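4.2 Running the open day

The demonstration was held on 25 Sep 2024 in the Faltstead test kitchen and was open to anyone who had answered the invitation, along with several people who had not. We counted 118 visitors at the door. Sessions lasted 10 minutes each, a length chosen after the rehearsal in March, when we learned that an audience will watch a robot arm approach a pot for a good while but wants to be told in advance when it will be allowed to stop.

Each session followed the same script. An operator gave a short introduction, a visitor drew a card naming one object and one action, and the Graltel planner was given the request as written on the card. Cards were kept deliberately dull: lift the lid, fold the towel, close the cabinet. An early set with more colorful requests was withdrawn after the rehearsal, in which "make it look like someone lives here" produced a long planning time and no motion at all. We consider this a correct response, although it was logged as a failure.

The kitchen was left much as its previous tenants had used it. We made no attempt to replace the tile or simplify the counter, and the stove stayed against the wall with its usual neighbors. Núñez, our partner for the perception module, had asked for a plain background. We declined on the grounds that visitors would be comparing the system with their own kitchens, few of which have plain backgrounds. The disagreement is recorded in the project minutes at greater length than it deserves.

Figure 3 gives the working area from the counter side. The distance the gripper must travel between the stove and the counter is short, and the cabinet door, when open, takes up a fair share of the space above. Visitors tended to regard the door as furniture. The planner regarded it as an obstacle with opinions. 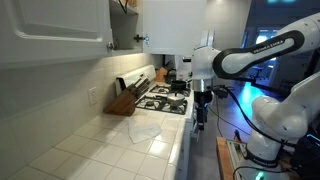 Figure 3. Working area for the open day. The gripper points down beside the lidded pot on the front burner; the knife block and towel are on the tiled counter, and the cabinet above is open.

4.3 What the visitors saw, and what they wrote down

The system attempted 100 cards over the course of the day. The remaining time went to questions, two emergency stops, and a visitor who wished to explain to us how his dishwasher worked. Neither stop was caused by a fault. In both cases a visitor had leaned on the button to get a better view, and the button has since been given a cover.

Performance varied with the object in a way that surprised no one on the team and nearly everyone else. Lids went well. A lid has a predictable shape and a predictable place to be, and the grasp model had seen plenty of them among its 1,452 training episodes. Towels went badly. Thin fabric lying on tile offers the depth estimate very little to work with, and on several attempts the gripper closed firmly on nothing, rose with great care, and carried the nothing to its destination. These attempts received the warmest applause of the day.

The comment sheets were collected by Zurer, whose staff had designed them and who read them before we did. Most asked about speed. A common remark was that the arm "looked like it was thinking," which we would like to claim but must attribute to a conservative velocity limit near the stove. A smaller group asked whether the knives were part of the demonstration. They were not on any card, and the planner treated the block as a region to be avoided, a policy the operators endorsed.

We also found that visitors judged success differently from our scoring sheet. Our criterion for a lid card was that the lid end within the marked target region. Visitors seemed content if it left the pot and did not make a loud noise. Under the stricter rule some attempts that drew applause were scored as failures, and at least one clean success was received in silence, the audience having assumed there was more to come.

4.4 Limits of the format

An open day is a poor experiment. The cards were drawn by hand and the deck was shuffled with varying commitment. Operators became better at resetting the counter as the day went on, so later sessions started from tidier layouts than earlier ones, and we can't separate that effect from any change in the lighting. Visitors who stayed for a second session also learned to hope for a lid card, and said so aloud. For these reasons we report the open day results separately from the bench trials in Section 5 and do not pool the two.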